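4.2 Do fibre claims change what people buy?

The trade literature tends to assume that shoppers read the fibre claim on a pack of tissue and act on it. We doubt this. Of the 1,904 households that returned a May diary, 748 said the source of the pulp was "important" or "very important" to them. Yet when the same households were asked to name the fibre in the brand they had at home, most left the line blank, and 79 gave an answer that did not match the label. Stated concern is cheap, and earlier surveys have leaned on it too heavily.

Part of the trouble is that the claim competes with everything else printed on soft plastic film. A line such as "100%原生木浆" (100% virgin wood pulp) may be small beside the brand lettering, and film creases (Figure 3).
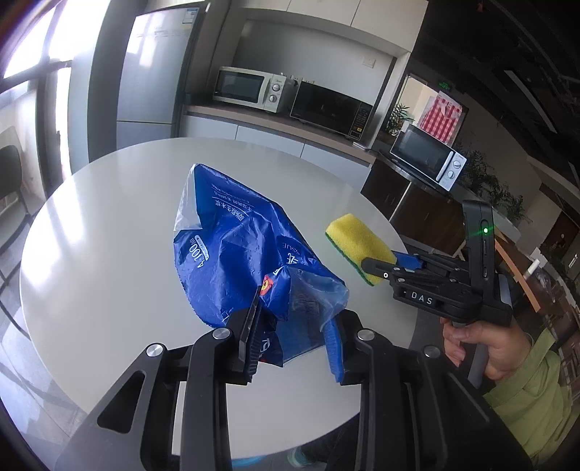 Figure 3. Blue plastic package with the virgin pulp claim in small white characters.

The Piniten panel is often cited against this view. It reported a strong preference for labelled fibre, but its respondents were shown the claim on its own, in large type, with no price. Nobody shops that way. The Lelline follow-up added prices and the effect shrank to a level we would not defend. Only 17 of our own households mentioned fibre without being prompted – far fewer than mentioned softness or the colour of the pack.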